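The case for plain work surfaces

Most advice on kitchen surfaces starts with the material. I think it should start with the finish. A pale, smooth, unpatterned surface is easier to keep in order than any speckled one, and the difference shows up every day, at the point where somebody has to decide whether the cleaning is done.

Speckled finishes are sold on the claim that they hide crumbs. They do, and that is my objection to them. A crumb that can't be seen stays where it is until a sleeve or a cutting board picks it up. On a plain light surface the same crumb is found at once and removed with one pass of a cloth. The total work is smaller, although it looks larger, and this is why people resist the change.

When we refitted the shared kitchen at Turnbridge, Biljana Karagiannis argued for a mottled gray. Her reasoning was that 30 people use the room and few of them wipe up. I argued for pale gray-white with no pattern. We tried both for 90 days, one on each side of the sink.

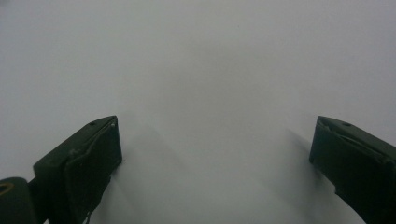
The trial was not a controlled one, and I would not publish figures from it. The plain side did get wiped more often. The mottled side collected sugar, which was usually discovered by hand. Biljana still prefers the mottled side for its appearance and I have no argument against that.

Two objections deserve an answer. The first is staining. Tea and turmeric do mark some light finishes, and a sample should be tested with both overnight before anything is ordered. The second is glare. Montri Khunthong raised this at Tillen, where the lamps sit low over the counter, and he was right. A matte finish reduces the problem and moving the lamps reduces it further.

Cost is a weaker objection. In our quotes the plain finish came out 200 dollars cheaper for the whole run, before fitting.

I would also leave the surface clear. A plain counter with a toaster, a fruit bowl and a stack of mail on it has lost most of its advantage, and the wiping stops at the edge of the mail.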